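The Box for the Small Things
by Thaís Fagundes

When my aunt Queiroz closed her shop, she gave each of us one thing from it. My brother received the scale. My cousin received the good chair, and he complained about it, because he wanted the scale. I received eighty-four keys in a plastic bag.

She had repaired locks for many years on the main street of Collesia, between the bakery and the bank. People brought her their doors, so to speak, and when they moved away they left the spare keys with her. She never threw one away. "A key is a promise," she told me once, and then she said it was a stupid sentence and I should forget it.

I carried the bag home on the bus. It was heavy and it made a noise at every corner, and the woman beside me looked at it and then at me. At home I put it under the sink. It stayed there until August.

In August my aunt called. She wanted to know if I had found a place for them.

"Of course," I said.

"What kind of place?"

I looked at the kitchen. On the shelf there was a box from a gift of tea, which I had kept for the reason that it was too nice for the garbage. "A box," I said. "With a wall inside, so they don't mix."

"Mix with what?" she asked.

I did not have an answer, so I told her that the soup was burning.

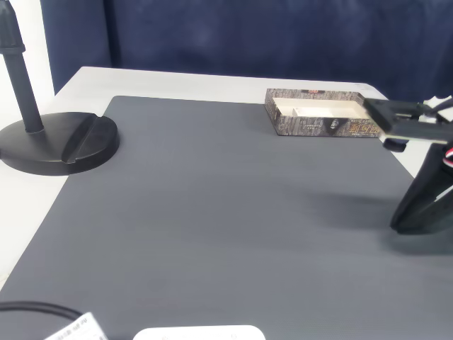 Reading time: 2 minutes

The box was printed on the outside like bark, or maybe like stone, gray and black, and it had golden-orange letters in front which I could not read. Inside it was white and clean. I put it on the table and I sat down before it with the bag on my knees.

The wall inside was the problem. I had said to her that the keys would not mix, and now I had to decide what was on one side and what was on the other. I tried big and small. Then I tried the ones with a name on a paper tag and the ones without. Only eighteen had a name. Vuro, Zitwood, a Mrs. Somebody with the ink gone. I put them on the left, and they looked lonely there, so I took them out again.

It was getting dark and I had eaten nothing — the soup, of course, did not exist.

At nine o'clock I called her back.

"How did you sort them?" I asked. "In the shop."

"I didn't. They were in a drawer."

"But how did you find the right one?"

"Nobody came for them," said my aunt. I heard her television, and then I heard her turn it down. "One man came. It was raining, and he wanted the key of his mother's house. The house was sold already. I told him this, and he said he knew."

"Did you find it?"

"I gave him a key," she said.

I waited, but she did not say more about it. She asked me about the soup, and I told her it was saved.

After that I put the keys in the box with my hand, without looking at the tags. One I kept outside, a short one with a round head. I tried it in my own front door, only to see. It went in over halfway and stopped.

I left it there for a moment before I pulled it out.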